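Wistosthorpe Community Boards > Halls and Rooms > Big red and white thing in the Moon Room, is it staying?

plumbline_54
Went in to look at the Moon Room for our August potluck and there is a huge shiny red and white thing in there. Smooth, bulgy, peaked where the colors meet. The booking page still says the room holds 172. Has anyone checked that number since it showed up? I have my doubts.

gravyboat
It's a display piece. Sandeo lent it for the open house. Looks good in there if you ask me, the room was pretty dull before.

plumbline_54
Lent until when? "Lent" can mean a week or it can mean we're dusting it in ten years.

oddsocks
I asked at the desk and was told it stays through summer. No paperwork shown. Take that for what it's worth.

Hulov_Road_Hal
I like it. My kids like it. Not everything has to be stacking chairs.

plumbline_54
Fine, but we pay $400 for an evening and I'd like to know what I'm paying for. If the tables have to go around it, that's a different room from the one in the listing.

gravyboat
You could fit the tables along the window side. We did it with 54 people and had space left over.

oddsocks
Did you have a serving line? We tried something like that and people were backed up into the hall. I don't buy that it makes no difference.

gravyboat
No serving line, we passed dishes at the table. OK, point taken.

tin_whistle
Can we talk about the lights while we're at it? The listing says "soft evening lighting." It's round recessed lights in a pale ceiling and I have never found a dimmer. On anything glossy you get the glare right back at you.

Hulov_Road_Hal
There's a dimmer. Behind the door, under the thermostat.

tin_whistle
Tried that one. It runs the hallway.

Hulov_Road_Hal
Then they changed it, because it used to work.

WRoomsDesk
Adding a picture.
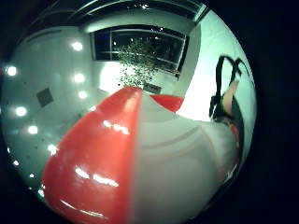
Posted for: Wistosthorpe Halls and Rooms Team

The red and white piece is now mentioned in the room notes, updated 5 March 2024. Capacity is being looked at again. Anyone with a booking already made can move to another room without the change fee, just reply to your confirmation email.

plumbline_54
Thanks for posting it. You get the shine and the ceiling lights, but I still can't tell how many tables go in. Could we have a floor plan with measurements?

tin_whistle
White streaks all over the red part. That's the glare I meant.

Hulov_Road_Hal
It's a shiny thing under lights, what did you expect?

oddsocks
What's the dark square in the ceiling? If it's the vent, I'd like to know whether it runs in August. Last summer that room was an oven.

WRoomsDesk
I'll ask about the air. Floor plan is a fair request, I'll put it in.

plumbline_54
I asked for one 4 years ago too. Holding off on the deposit until I see it.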